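Home Accounts Data Feeds Tickets Closed Search

Crude position shows $185 gain in Cumia, $783 on broker statement (rolled contract)

Posted July 11, 2022 by Nuria Dinsa
Last updated: 2 days ago
Status: Solved, left open for the import fix

Hello everyone, and thank you in advance for your patience with me, as this is going to be a longer ticket than it probably needs to be. I keep the books for a small family account that my brother-in-law and I trade together, mostly dividend stocks and a few bond funds, with a little crude oil on the side when one of us has an opinion. The stocks and bonds have always matched the broker's statement to the penny in Cumia. The oil doesn't.

We are long 2 micro crude contracts, 100 barrels each. We rolled them forward a month at the end of June, so that the old contracts were sold and the same number of the next month's were bought a few seconds later. Our statement, which comes from Mahmoudi, shows a gain of $783 before fees on the whole trade from the first purchase until Friday's close. Cumia shows $185. I'd love to tell you I noticed right away, but I had already sent the smaller number to my brother-in-law, and he was quite gloomy about it over dinner.

What I've tried so far:

Refreshed prices. No change.

Checked Friday's settlement price against the one on the statement. They match.

Checked the price we paid on the very first day. It matches too, so both ends of the trade are right and the answer is still wrong, and that is the part that has me going in circles.

Turned fees off in the report settings. The number moved by the amount of the fees, as it should, and I turned them off for good so we are comparing like with like.

Deleted the position and imported it again from the Mahmoudi file. Same $185.

The symbol in Cumia is the "crude oil, continuous" one that comes in from the Pallatness feed. I picked it back in November, when I set up the account, since it was the first one on the list and it had the longest chart.

– Nuria

Reply from Meron Asfaw, Cumia support

Hi Nuria, thank you for such a clear write-up. Please don't apologize for the length! It saved me three emails asking what you had already tried.

I think you've put your finger on it in your last paragraph. A continuous symbol isn't a contract anybody can own. It's a chart made by laying one month's prices end to end with the next month's, and on the day of the switch there is usually a gap between the two. If the far month is cheaper than the near month, as it has been in crude this year, the line steps down even though nobody who rolled lost that money.

Could you send the four fills from the roll? I need the price you sold the old month at and the price you bought the new month at. Also, please open the symbol's properties and tell me what it says next to "Adjustment."

Reply from Nuria Dinsa

Good morning Meron! Adjustment says "None." I have attached the fills. Both of the old contracts went at the same price, and both of the new ones came in at the same price, $2.99 a barrel lower. I remember feeling rather clever about that at the time, as though we had gotten a discount. My brother-in-law had to explain to me that it wasn't a discount, just the market paying more for oil now than for oil later, and that we would only do well out of it if the new month climbed the way the old one had.

Should I change Adjustment to "Back-adjusted" and be done with it? I did try that on a copy of the account just to see, and the gain on the report went up to $783 for a moment, and then I looked at our purchase price and the chart was nowhere near it on the day we bought. So I changed it back and made some tea.

Reply from Meron Asfaw, Cumia support

Tea was the right call. Please leave it at None on the real account.

The arithmetic first. $2.99 times 200 barrels is $598, and $185 plus $598 is $783. So the whole difference is the roll gap, with nothing left over, and I'm very glad of that because I was dreading a rounding problem on top.

Back-adjusting shifts all the older prices so the gap disappears. It's a fine way to look at a long chart or test an idea, but those older prices are no longer what anybody paid. Your cost basis would look wrong to anyone checking it, and the next time you roll it would all shift again. What you want is two separate positions, each under its own contract month:

1. Make a copy of the account, as you did before. Work on the copy.
2. Delete the continuous position.
3. Add the old month from the Pallatness list by its own symbol. Enter your first purchase and the sale on roll day.
4. Add the new month the same way, with only the purchase from roll day.
5. Give both the same tag, for instance "crude trade," and run the Gains report by tag.

I have copied in Touran Salehi, who looks after the importer, since I'd like to know why a file with real contract months in it ended up on a continuous symbol at all. 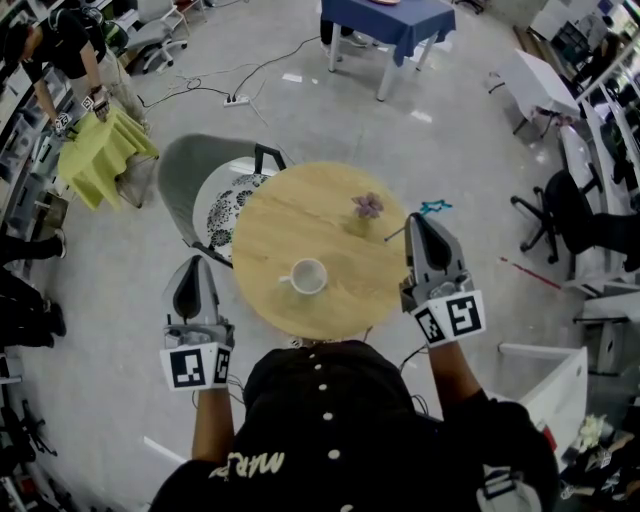
Reply from Nuria Dinsa

All done, on the copy first and then on the real one. The old month shows its own closed gain, the new month shows its own open one, and together by tag they come to $783. I ran it twice and then printed it, because I am of an age where a thing isn't settled until it's on paper.

One small snag for anybody following along. On step 3 I couldn't find the old month at first. It had expired, and expired contracts are hidden until you check "Show expired" at the bottom of the symbol window. It took me an embarrassing while to scroll that far down.

My brother-in-law has cheered up considerably. He now wants to roll again, and I have told him we will talk about it when the time comes.

Reply from Touran Salehi, Cumia imports

Hello Nuria, and thanks for the file. I found the cause on our side. The Mahmoudi export puts the contract month in column 11, and our importer stops reading symbols before it gets there. It sees only the crude root and falls back on whatever you last used for that root, in your case the continuous one. So your choice back in November was reasonable and the importer has been repeating it ever since.

Until the fix is out, please add futures by hand as Meron described – stocks and funds can still be imported as usual. The same thing will happen with natural gas or gold from that broker. I've left the ticket open under my name and will post here when there is a build to try.

Reply from Nuria Dinsa

Thank you both so much. No gold here, though I will check the copper we had for a week in the spring, now that you mention it, and I'll write again if that one is off as well.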